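Solura Guest House, walkthrough before the July bookings
Done by: Theerawat Thongdee
Tuesday, started 7:30 am
OK = fine, FIX = do before guests, WATCH = look again next round

FRONT ENTRY
Steps and handrail: OK. Rail was loose at the bottom last time, still holding.
Entry light: FIX. Flickers. Try new bulb first, then call Buron if it keeps going.
Door closer: OK, slams a bit in wind.
Mat: WATCH. Corner curling up. Taped it. Tape won't last.

HALL AND STAIRS
Smoke alarms, both floors: OK, pushed the button on every one.
Extinguisher, ground floor: OK, needle in green, tag current.
Extinguisher, upstairs: FIX. Needle ok but tag missing. Can't prove when it was serviced.
Exit sign over back door: OK. Stayed lit on battery the full 30 minutes.
Stair treads: FIX. Nosing lifting on second from top. Somebody will catch a heel on that. Screws are in the Wuisan box under the sink.
Stuff stored under stairs: FIX. Paint cans again!! Told everyone in spring. Move to shed.

KITCHEN
Gas shutoff: OK, label readable now.
Hood filter: FIX. Greasy. Soak overnight.
Fridge (Kaltier): OK, reading 38 F. Door seal wiped down.
Outlet by kettle: FIX. GFCI would not trip on test. Put a cover plate over it and a note, dont use until replaced.
Fire blanket: OK, on hook.
First aid box: WATCH. Low on large bandages, burn gel expires soon. Order both.

BATHROOMS
Hot water at tap: WATCH. Came up at 120 F in the downstairs one, upstairs took forever to get warm. Heater setting left alone.
Grab bar by tub: OK, pulled hard, no movement.
Fan upstairs: FIX. Noisy and barely pulls a tissue. Probably lint.
Non-slip strips: OK down, two peeling up. Replace the set.

BEDROOMS
Windows open all the way: OK except room 2, painted shut along the top. FIX, thats the escape window for that room so it goes first on the list.
Blind cords: OK, all tied up on cleats.
Bunk ladder: OK. Bolts snugged.
CO alarm: OK, replaced batterys anyway.
Space heater in closet, room 4: FIX. Cord is nicked. Cut the plug off and threw it out, need to buy another before fall.

LAUNDRY
Dryer vent hose: FIX. Kinked behind machine, lint packed in the bend. Roughly 20 minutes to pull out and clear.
Lint screen: OK, cleaned.
Washer hoses: WATCH. Rubber, no bulges, but old. Price braided ones.
Floor drain: OK, poured a bucket down.
Linens: keep off the top of the dryer and away from the heater. Shelf is there, use it. 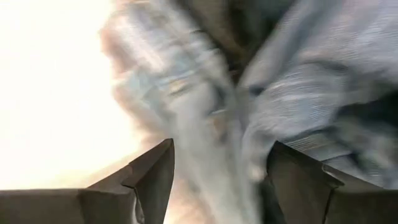

Detergent goes up high with the cap on, kids stay here in summer. Need a latch for that cupboard, the magnetic kind is fine.

OUTSIDE
Path lights: OK.
Back gate: WATCH, sticks.
Grill: FIX. Too close to siding, move it out to the gravel.
Dumpster lid: OK.

Order of work: room 2 window, kitchen outlet, stair nosing, dryer hose. Then the rest whenever. Budget left for parts is $100 so ask me before buying the fan.

Next round after the first guests check out. Leave initials next to anything you finish.
T.T.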